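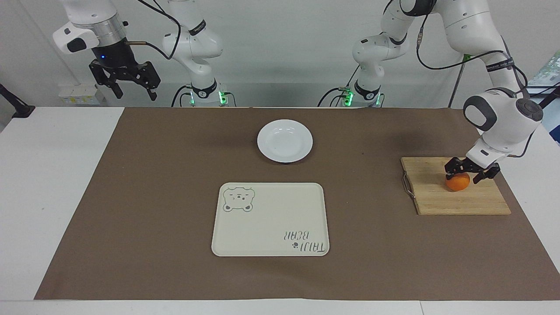 Two arms, one orange, and a plate and a tray with nothing on them yet.

Can they do the kitchen work yet?

July, by the newsletter editor

Every few months a reader writes to ask when it will be possible to buy a machine which puts away the shopping. The last such letter came from a man in Illport who has bad knees and a high kitchen shelf, and he wanted a plain yes or no. The plain answer is no. The longer answer is more interesting, and I will try to give it in this item.

Let us begin with an orange. To take an orange from a chopping board and put it on a plate is a job for a child of two years. For a pair of arms on a table it is a reasonable exercise, and it is good to see why. An orange is round, so it wants to roll. If two flat fingers close a little too high, it slips out below. If they close too low, they touch the wood. The skin gives a little under pressure, but every orange gives differently, and an old one can be soft on one side only. A person feels all this in the hand and corrects without thinking. Many grippers have no feeling in the fingertips at all, and the program must guess from what the cameras see and from how hard the motor is working.

Then comes the choice of where to put it. A plate with a rim is kind, because the fruit cannot go far. A flat tray with a low lip is less kind. When the instruction says only "put the orange away", the machine has to decide between the two, and here the newer systems have become much better. Three years ago you had to give the exact place of each object. Now you can say a sentence in ordinary words, and quite often the correct arm moves to the correct thing.

Quite often is the difficult part. A small group in Jukeck, who work on table clearing, let me read their log for the spring. In 555 attempts with fruit and small dishes, their arms finished the job without help 9 times out of 10 when the objects stood where the program was used to seeing them. With a new cloth on the table or a lamp moved to the other side, the result fell to a little more than half. They were open about this, and I was glad, as the short films one finds on the internet show mostly the good days.

Ninety per cent sounds high. Please think what it means at home. If you clear a table with 20 things on it, two of them go wrong, and one of the two may be a glass. You would not keep a kitchen helper like this for long. In a workshop it is different. A bin of parts which is sorted correctly nine times in ten can be useful, if a person passes by now and then and the wrong parts fall into a box and not on the floor.

This is why I believe the shop floor will come first, and in some places it has come already. At the Erraji packing hall, where I was allowed to stand for one Saturday morning, a single arm puts jars into cartons. It does only this. The jars are always the same, the light is always the same and there is a fence. In the week before my visit it had packed 3266 jars, and the foreman spoke of it in the same way as he spoke of the tape machine, without any excitement. He complained more about the tape machine.

What about two arms? One arm can pick and place. As soon as something must be held while something else is done to it, you need the second. Cutting bread, opening a bag, peeling, folding a shirt, pulling a lid from a box - all of these are work for two hands, and they are a large part of what we call housework. Even so, in many tests the second arm spends most of its time waiting. To make both work together without hitting each other is slow work for the engineers, and it makes the price higher as well.

Price is the other thing readers ask about. I do not want to give a figure for a home machine, for I have not found one in a shop that I would call a home machine. A pair of research arms costs as much as a good car, and somebody must look after them. The firm Ukura has promised a cheaper set with a two-year guarantee. I have not seen it and I prefer to wait.

To the reader in Illport I have therefore sent this advice. For the high shelf, a pull-down rack from the kitchen shop will serve him today, and it needs no electricity. For the floor, the small round vacuum cleaners are good now, also the middle-priced ones, if one lifts the cables first. For dishes we have had the dishwasher for a long time. It is a robot of a sort, only we have to load it ourselves, and the loading is exactly the piece which is still missing.

My own guess, for what it is worth, is that we shall see a machine which can clear a simple table in about 90 months, slowly, and in a kitchen that has been arranged a little to please it. I was too hopeful in an earlier issue, and two readers have kept that issue and reminded me of it.

In the next number I will write about folding laundry. If you have seen a machine do this in a real house, and not in a hall at a fair, please send me a few lines. I am interested in the failures too, and in how long one towel takes.

Contact the editor | Copyright: text may be copied for private use | Back to top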